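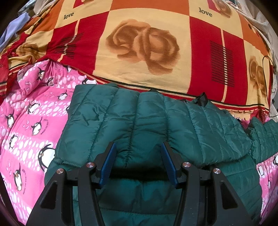

*Page last changed: Thursday, April 18, 2024 (Chantal Sawatzky)*

Okay, folding team, the Stirkgate club checklist again, with my comments from this round. Tick it before you squeeze anything!

- [x] **Screws.** All snug. I check the silver heads at the joints first, both jaws.
- [x] **Finger pads.** Blue pads on, ridges clean, no lint (puffer jackets shed like crazy).
- [ ] **Pad alignment.** Sheldon thinks the left one closes late. I'm leaving this open until he's tried it at 70 and 100 percent squeeze.

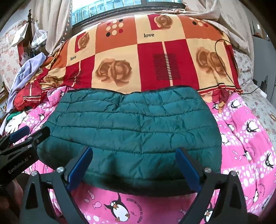 Our club project is jacket folding, and we've been at it since November, so the fabric checks matter as much as the hardware ones. Start with the jacket flat, and grip the near edge with a bit of slack between the pads -- the two blue pads sitting apart on the hem is the spacing I want everybody to copy. Polka dots and penguins underneath are fine by me, they give Li's tracking code plenty to look at!

- [x] **Cables.** Know where they are before you reach across. Minor, but I'm noting it.
- [x] **Zipper pulls.** Keep the pads off them. Metal chews up the rubber, and we have 2 spare pads left. 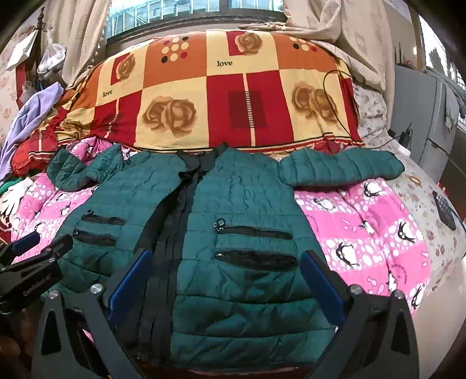

## Still to do before Laton

- [ ] Sheldon Melnyk: pad alignment, see above
- [ ] Me: log clip 1,039 again, I typed the wrong jacket name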